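Home / Golf / Trolleys / Push trolleys / Jadomar Roman three-wheel push trolley

Jadomar Roman Three-Wheel Push Trolley

Product code: JR 277
Availability: in stock at Varnley, to order at Jurkberg

Overview

The Roman is a folding push trolley for golfers who walk most of their rounds and don't want a battery to charge. It has an aluminium frame, three solid foam tyres and a foot brake on the left rear wheel. It takes a full cart bag or a stand bag, and it folds in two movements.

This is the second version of the Roman. The first had a hand brake with a cable running down the main tube, and the cable stretched. The foot brake has no cable. The handle has also been changed and now locks at any of four heights, which suits taller players better than the old two-position handle did.

Folding and unfolding

Release the upper catch and swing the handle forward until it lies against the main tube. Release the lower catch and push the frame down. The front wheel tucks underneath as the frame closes. To open it, do the same in reverse and check that both catches have clicked before you put the bag on.

Folded, the trolley measures 60 cm at its longest. It will lie flat in most hatchbacks with the rear seats up. In a small boot you may need to take the back wheels off, using the button in the centre of each hub.

On the course

The front wheel can be locked straight or left to swivel. Most people lock it on hilly ground and let it swivel on flat courses and around the greens. If the trolley pulls to one side when locked, turn the small adjuster beside the front fork a quarter turn at a time. Clockwise moves it to the right.

Tyres are solid, so there is no pressure to check. They are quiet on paths but give a firmer ride than air-filled tyres, and on frozen ground you will hear your clubs.

The brake holds on any slope you would normally leave a trolley on. Park it side-on to the hill all the same, especially with a heavy bag.

Bag fit

The upper and lower brackets have elastic straps with a hook end. The lower bracket can be moved up by one slot for shorter bags. Stand bags sit best with the legs facing away from the trolley and the strap passed under them. Very narrow carry bags may turn in the upper bracket on rough ground. A bracket pad is sold separately and cures this.

Specification

Frame: aluminium, matt grey or white
Weight without bag: nearly 7 kg
Length folded: 60 cm
Rear wheels: 13 inch, quick release
Front wheel: swivel or locked
Brake: foot operated, left rear
Maximum bag weight: 16 kg
Handle: foam grip, four heights

What is included

Trolley, scorecard holder with pencil clip, drinks holder, umbrella socket, adjusting key and printed instructions. The umbrella itself, the bracket pad and the winter wheels are extras.

Care

Rinse off mud with a low-pressure hose and let the trolley dry open. Don't use a jet washer on the wheel hubs. Put a drop of light oil on the two catches at the start of the season, usually March, and again if they become stiff. Grass wound round the axles should be pulled out before it packs down.

Customer comment

"I've had mine for two winters at Varnley, playing three times a week. The grip has worn smooth at one end and I've replaced one strap. Otherwise it is as it was. I would have liked a bigger tray for balls and tees." Bianca Olteanu

Spares

Straps, catches, grips, wheels and brake pedals are kept for this model and for the first Roman. The two brake systems are different, so please say which trolley you have when ordering. A first-version trolley has a lever on the handle.

Delivery and returns

Trolleys are sent in one carton with the rear wheels off. Collection from Varnley is free. Unused trolleys can be returned within 16 days in the original carton. If a part is missing, tell us before you send anything back, as small parts can go out by letter post.

Price correct from January 1, 2022. Ask at either shop for the current trade-in offer on old trolleys. 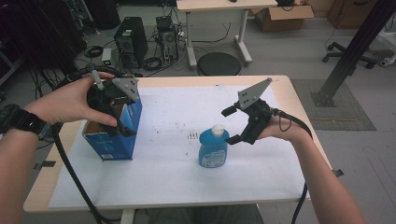
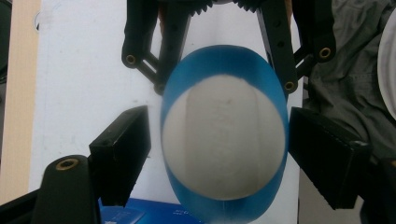 First picture: blue box, open at the top. Second picture: blue oval item with white insert.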